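Latuheru wrist-view method

The Latuheru wrist-view method is a way of training multi-fingered robotic hands to pick up soft packaging using pictures from a single camera at the wrist. It was developed at the Disham laboratory and is usually cited for one result, a reported success rate of 93 per cent on crumpled wrappers and bags. How far that figure carries beyond the laboratory is disputed.

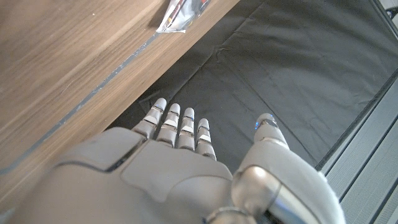 Background

Thin plastic packaging is awkward for robots. It reflects light, changes shape when touched and gives depth sensors very little to work with. Earlier systems mostly relied on suction cups or on two flat jaws, and a fixed overhead camera supplied the view. The Latuheru group argued that a human-shaped hand, watched from close behind its own fingers, could do without the overhead camera altogether. Supporters describe this as a simplification. Critics have replied that the cost moves elsewhere, as the hand blocks a large part of its own view and a five-digit hand is much harder to control than a pair of jaws.

Method

An operator guides the hand through a set of reaches and grasps, and the wrist camera records each one together with the joint positions. The published set contains 933 such recordings. A network is then trained to predict the next short stretch of movement from the latest picture and the current pose of the fingers. No model of the object is used, and force readings are left out.

Objects are placed on a table, often close to an edge, where the fingers may be able to get underneath. The group calls this "edge approach" and treats it as part of the method. It also makes the task easier, a point the original report mentions only in an appendix.

Reported results

The 93 per cent figure comes from trials with wrappers of the same kinds as those used in training, laid out on the same table. With unfamiliar packaging the rate fell to 47 per cent. A trial was scored as a success if the object left the surface, whether or not the hand kept hold of it afterwards. The report gives no separate count for objects that were dropped.

Attempts at repetition

The Cluvico workshop repeated the work with its own hand and a different table, and obtained 37 per cent on familiar wrappers. The Disham authors put the gap down to camera placement. Cluvico's report accepts that this may explain part of it, but notes that a method which depends so heavily on where the camera sits should say so in its instructions. Neither side has published a test in which only the camera position was changed.

A comparison on the Minon benchmark, which uses two-jaw grippers as its reference, found no clear advantage for the hand on flat packets and a small one on bulky bags. The benchmark was not designed with fingers in mind, so the comparison is weak in both directions.

Assessment

The method is still used as a baseline, largely thanks to its open recordings. Its central claim, that the wrist view alone is enough, has not been tested against the same hand with a second camera added. Later papers often quote the 93 per cent figure without the conditions attached to it.

See also

Edge approach
Minon benchmark
Learning from demonstration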